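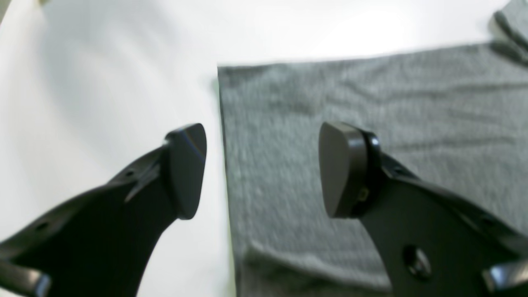
Cloth folding by teleop, keep missing the edge

Posted in Arms and Grippers by tornard_tom

Hi all, I've been recording demos for a towel folding task with a leader arm and I'm getting a bit fed up! The cloth is grey knit on a white table, and I drive one finger over the fabric and the other just outside the edge, then go down and close. Half the time I pinch nothing, or the pads skate across and push a wrinkle along in front of them. I've got 1,198 episodes so far and I was aiming for 2,000, but the policy has picked up my dithering and hovers over the edge for ages before it does anything. Do I carry on to 2,000 or bin the lot?

Abílio Lobo

Please don't bin them. I had the same thing in April with tea towels. Go through and chuck any episode where you stopped dead above the cloth for more than a couple of seconds, and trim the pauses off the rest. Then have a look at your height. I was closing too high, so now I let both pads touch the table very lightly before I squeeze (turn the force limit down first or you'll be buying new pads, ask me how I know). Also, are you watching the cloth directly while you drive? Try doing it from the wrist view only. If you can't find the edge in that, the policy hasn't got much chance either.

michiels_fan

more data. i did 3,000 and it was fine

Delus

Agree with Abílio on the pauses. I'd add that you should practise for twenty minutes with recording off, every session, I'm hopeless for the first few goes on a Thursday evening. And start the cloth a bit crooked sometimes. Mine was always dead square to the table and it fell apart as soon as my daughter put the towel down for me.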